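3.2 Surface coverings and offcuts

The second part of the household study dealt with printed wall coverings and the packing material kept alongside them. Residents in the Kuterari district often hold on to both after a room has been papered, and 40 households agreed to let the authors record what they had stored. Interviews were carried out by Warrier and Maurya in December, and each lasted roughly 20 minutes.

Patterned papers were grouped by ground color, motif and the number of printed tones. Botanical designs formed the largest group. Most had a pale ground with plant forms in one neutral tone and flowers in a second, warmer one – a scheme that several residents said they chose to make small rooms feel lighter. Figure 5 shows a paper of this type, with gray line drawings of ferns and sprigs and orange-peach roses on off-white.

Cardboard was recorded separately. Pieces were noted as flat, folded or torn, and a piece was classed as torn when the outer layer had ripped far enough to expose the inner ply. The folded piece in Figure 5 meets this rule at its bend. Torn pieces were kept in the sample, as residents continued to use them under paint cans and between stacked frames. Damage at a fold was coded apart from damage along a straight edge – the two were seldom reported together.

Figure 5. Botanical wallpaper with folded gray-beige cardboard, torn at the corner. 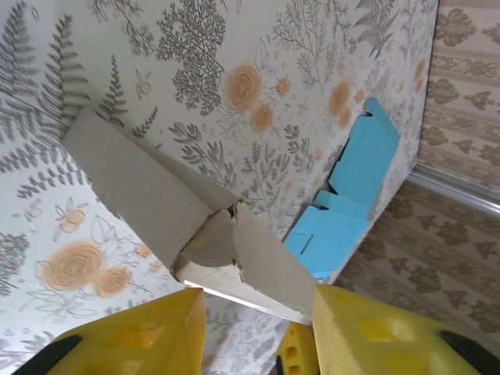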